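Is a pressure washer worth it for one small patio?

tresley_towpath
Posted 30 April 2026
Been quoted 280 for a man to come and do the slabs. The Alteo is on offer for less than that and the blurb says it lifts 10 years of grime in an afternoon. Anyone got one?

Siriwardena
Posts: 2547
I'd take the blurb with a pinch of salt. They all say that. Mine took the grime off and half the pointing with it.

rerkov
You had the nozzle too close, then. Mine has been fine for three summers.

Siriwardena
Same distance as the booklet says. Old mortar won't stand it, whatever the booklet says. What are the slabs – concrete or stone?

tresley_towpath
Concrete, I think. They were down when we moved in. Pointing is already a bit crumbly by the back door.

rerkov
Do a corner first and see. And 280 for a small patio sounds steep to me, did he say what he's putting on it?

tresley_towpath
Only "a treatment". I did ask twice.

mossy_bob
Posts: over 2000
Stiff broom, bucket, patience. Never seen a treatment yet that kept the green off past September. 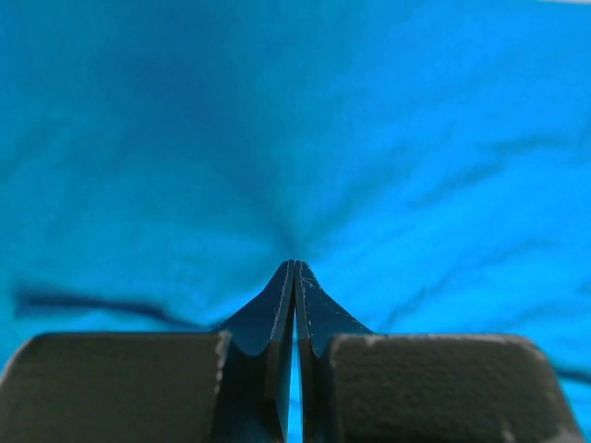

Blue behind, dark metal in front

Siriwardena
They are not all the same, but let's leave that one over there. Broom first, I agree with that much.

rerkov
Broom won't shift the black spots though.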